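# Care and Use of the Shared Conference Table in the Virkthorpe Study Suite

Student project report, Department of Interior and Facilities Studies
Submitted 10/14/18

## 1. Background

The Virkthorpe Study Suite contains one large meeting room, two small offices and a corridor with lockers. The meeting room is furnished with an oval wooden conference table bought secondhand from the Polell building when that building closed. It is the only surface in the suite large enough for group work, and it is used for purposes its makers probably did not have in mind: seminars, model building, equipment work, textile work, mailings and meals.

In August the suite coordinator's office asked for a student project on the condition and use of the table. The request followed complaints about marks on the finish and about the time groups spend clearing the surface before they can begin. The project was to record how the table is used, assess its condition, and propose rules that groups could follow without supervision.

## 2. Method

The work had two parts. For the first, a booking log was kept at the door of the meeting room. Groups entered the purpose of the session, the items they brought, and the time they began and finished. The log holds 363 entries. Entries with no stated purpose were kept in the total but left out of the comparison between activities.

For the second, 40 regular users completed a one-page questionnaire. It asked where they prefer to sit, what they place on the table, whether they use a cloth or mat, and whether they had ever left the table in a worse state than they found it. Answers were anonymous. The last question produced more candid replies than expected, and several users added notes on the back of the sheet.

The surface was also inspected by hand and under a desk lamp held low to the wood. Spills and rings are hard to see under the ceiling lights but show clearly when the light comes from the side.

## 3. Condition of the Table

The top has a warm honey-orange finish that is sound over most of its area. Wear is concentrated along the rim, where sleeves, belt buckles and chair arms rub against it. The middle of the table, which few people can reach while seated, is in very good condition.

Faint dark scribbled marks are present near the rim at one side. They did not lift with a damp cloth. A mild cleaner recommended by the supplier, Bang, was tried on the underside of the top first and then on a small part of the marks, with little change. Further treatment was not attempted, as stronger products could dull the finish.

A dark rectangular cable grommet is set into the top. In the questionnaire, a number of users said they did not know it could be opened. Cords are often run over the rim instead, where they cross the seating positions and are caught by knees and bags.

## 4. Use of the Surface

The log shows that sessions seldom involve one kind of object. Groups that book the room for equipment work also bring cloths, phones and chargers, and groups that book it for textile work bring lamps and laptops. Items migrate toward whichever edge has the most people. Bulky things are placed first, and small things are then fitted in between.

Cords were the most frequent cause of complaint. A power adapter takes up little room, but its cord, left in loops, can occupy as much space as an open binder. Users also reported that adapters are left on the wood for a whole session, and some asked whether this could harm the finish. No damage was found that could be traced to an adapter with certainty.

Phones were the second most frequent cause. They are put down face up within reach and then covered by paper or fabric. Several log entries record a session running late while a phone was searched for. 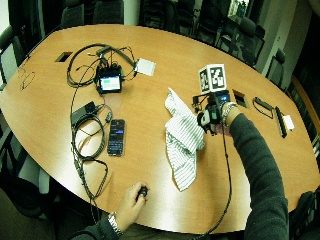 *Figure 1. The conference table in use, with a striped cloth, a phone, cables and handheld equipment on the surface.*

Figure 1 is representative of a mixed session. The cables and the power adapter take up much of the left half, and the cloth lies bunched in the center. A cloth in this state gives the wood little protection – it needs to be spread flat before hard objects are set on it. The questionnaire suggests that many users bring a cloth with good intentions and then push it aside once the work has started.

## 5. Proposed Rules

The following rules were drafted and discussed with users at a short meeting. Two suggestions, a ban on food and a fixed seating plan, were dropped for lack of support.

- Run cords through the grommet where their length allows. Tie up the slack before starting.
- Place adapters on the floor or on a mat.
- Spread cloths flat and keep them under hard or heavy objects.
- Keep phones at the rim, on top of other items.
- Write on paper backed by a pad, never directly on the wood.
- Allow time at the end of each booking for clearing and wiping the surface.

A card with these rules, titled "Clomedness" after the name the suite's users gave to the project, has been prepared for the wall beside the door.

## 6. Limitations and Further Work

The log depended on users filling it in, and evening sessions are probably underrepresented. The questionnaire reached regular users only. The effect of the rules has not yet been measured, and the log should be kept for a further term with the same headings. An estimate for refinishing the rim should be requested before the next budget round.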